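Products > Teaching Tools > Flotach Hand-Held Gripper

Flotach Hand-Held Gripper

If you have ever tried to teach a robot a small tabletop job by typing in positions one after another, you will know why we were so keen to make the Flotach. You hold it, you do the job the way you would like it done, and the camera and the two fingers take it all down for the arm to learn from later – no arm needed on the bench while you work!

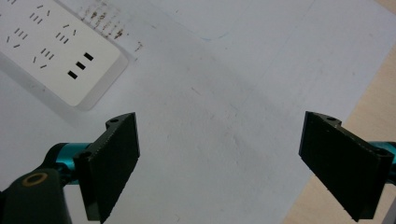 Most of our customers start with everyday things like plugs, cups and folded cloths, and we think that's a lovely way to begin. Kalliopi Stamatopoulos, who runs our training days, likes people to do 55 slow passes at one job before they move on to the next, and to shift the objects a little each time. A full charge covers 400 short recordings, and the finger pads slide off when they wear down (spare pads are part no. 1034).

The Flotach weighs 600 grams and comes with a wrist strap, a charger and a soft case. It works with the Wedus remote-control station too, so you can mix both kinds of teaching in one project.

Related items
Wedus Remote-Control Station
Flevholm Bench Mount
Spare Finger Pads, pair

Contact: Iraklis Drakos, Sales | © Ghaffari | Back to top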